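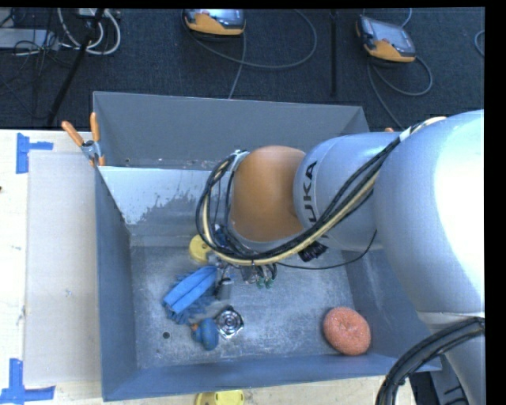
Yolanda had been meaning to sort out her grandmother's things since September, and she was still meaning to at almost 5 in the morning, sitting up with cold tea and a shoebox of letters on her knees. Bimla always told her to start with whatever was biggest and get it over with (Bimla had raised four boys and moved house more often than that). But the biggest thing was the gray metal bin on the pale wooden table, with its sloping sides and its tall back, and Yolanda would sooner have read 260 letters than reached down into it before breakfast.

So she read one more, a long and lovely one about plums, and then another.

"You're up," said Yasuo from the doorway, in his socks.

"I'm sorting."

He looked at the shoebox, kissed the top of her head, and went to put the kettle on again.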